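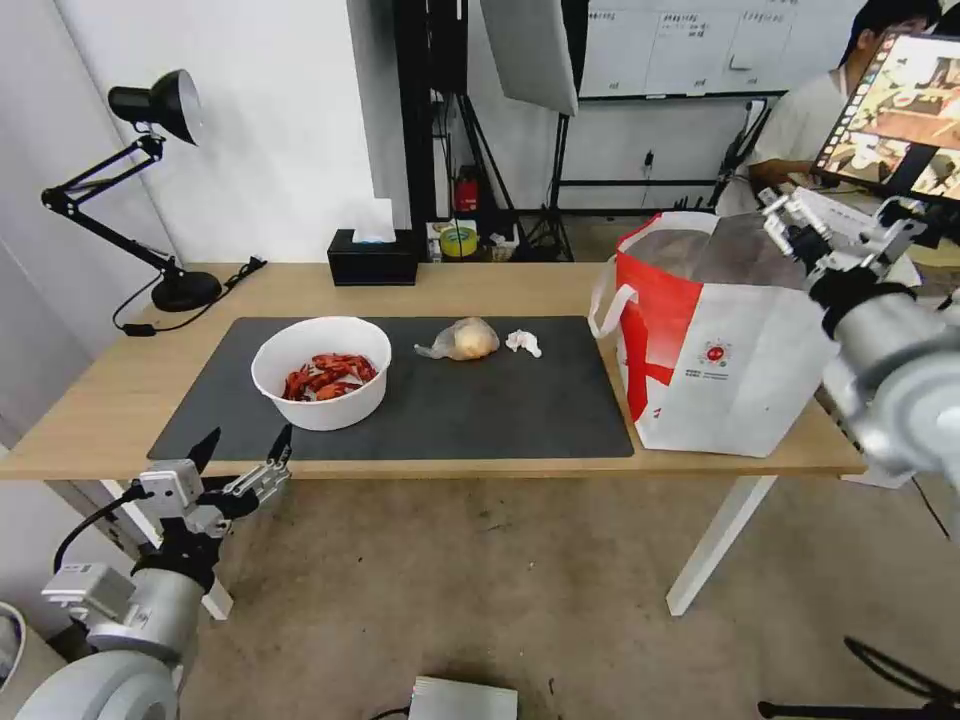
R. Skomov
Third-year student, Supply Chain and Manufacturing

Moving final assembly of a handheld scanner from Lenska to Vundelberg

1. Scope

The report compares the cost of assembling a warehouse barcode scanner at the present contract plant in Lenska with assembly at a leased site in Vundelberg. Only final assembly, testing and packing are covered. Circuit boards and moulded housings would still be bought from the current suppliers under either option.

2. Method

Labour time per unit was taken from the plant's routing sheets. A batch of 300 units was used as the base case. Freight was priced per pallet, by sea to the port and by road from there. Tooling was written off over 3 years on a straight-line basis.

3. Results

Labour is the largest difference between the sites. Vundelberg wages are higher, and the line there would need a second test station to keep up with the packing bench. Freight on finished goods falls, but freight on parts rises, as housings take up more space unassembled. Total unit cost at Vundelberg came to $303, against a target of $300. Stock held in transit dropped by 20 per cent.

4. Limits

Exchange rates were held constant. Scrap rates at Vundelberg were assumed equal to those at Lenska, which probably favours Vundelberg in the first year. Import duty on the display module was taken at the current rate.

5. Further work

The Jireš quote for housings should be requested again with nested trays, and the freight model rerun in July using the new pallet count.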